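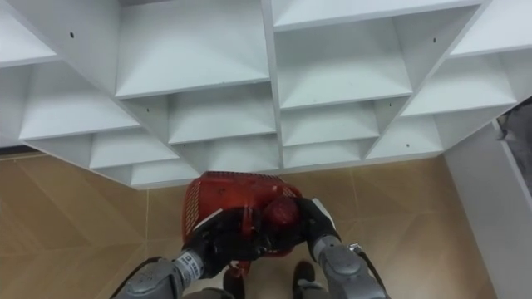

*Red basket, both grippers, bottom row of the white shelves.*

**Robot club notes, February 11, 2026**

Hi all! Big month for the Tidy-Up team, so bear with me while I gush a little. We've moved on from single-arm pickups to two-handed carries, and the basket is our test piece for pretty much everything right now. Both arms have to close on it and stay level with each other, which sounds easy until you're the one writing the code (I am not, thank goodness, I just bring the snacks and the extension cords).

Noelia Arrieta has been running the placement drills, and she's got the students keeping a proper log this year. We're at 312 tries since we came back from break! The low compartments are still the hard ones. Middle rows, much better.

The Undow group is working on the grip settings and the Paredes group has the arm paths, and yes, they do argue, mostly about speed. I've asked both to write up their settings before they change them again. Please, please do this.

We're also saving up for the Stokine meet in July. The goal is $3000 for travel and entry, and we still need $143 of it, so bring your returnable cans to the next practice. New members can come watch any time, just wear closed shoes and tie long hair back.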